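Hatley Dornari 10 Home Hub

Broadband, telly and phone through one small box
291 shares | 17 comments

We've been looking forward to putting this one on the site. The Dornari 10 is the new home hub from Hatley, and it does three jobs that used to need three boxes: it brings in your broadband, it feeds your television, and it keeps your old landline handset working now that calls have moved over to the internet line.

It's a tidy thing, a bit smaller than a hardback book, and it stands upright or screws flat to the wall (the bracket comes with it, hooray). There's one light on the front. White means all is well, amber means it's finding the line, and red means give us a ring. You can dim the light or switch it off altogether, so it can live in a bedroom quite happily.

Wi-fi reach is the bit we're most pleased with. Carol Yeoman on our support desk had one at home all through May, in a long stone cottage with walls you could park a car on, and she got a steady film stream in the back kitchen for the first time – no extra boosters, nothing! If your house is bigger or more awkward than Carol's, you can add a Jardine repeater and the two find each other at the press of a button.
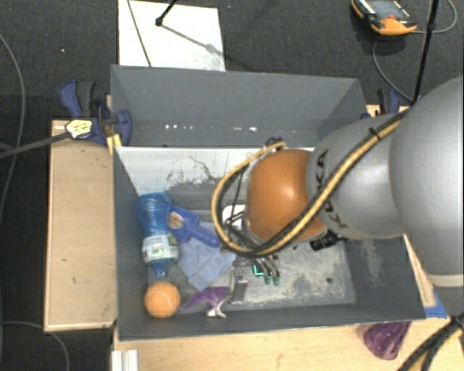 What you can watch

The hub comes with the Prostance TV app ready to go. Plug the hub into the telly with the HDMI lead, pick your language and have a browse. You get catch-up, pause and rewind on live channels, and a recordings folder that holds 35 hours. Recordings can be watched on a phone or tablet anywhere in the house, and two people can watch different things at once.

Using your old phone

Your handset plugs straight into the green socket on the back. Your number stays the same and so does your answering message. Do bear in mind that the phone needs the hub to be switched on, so in a power cut you'll want a charged mobile handy or the clip-on battery, sold separately.

In the box

Dornari 10 hub
Power supply and lead
HDMI lead
Network cable
Wall bracket and two screws
Remote control with batteries
Quick start card (large print on request)

Works with any full fibre line. If you're on a part-copper line, please ask us before ordering, as you'll need the other model.

291 shares | 17 comments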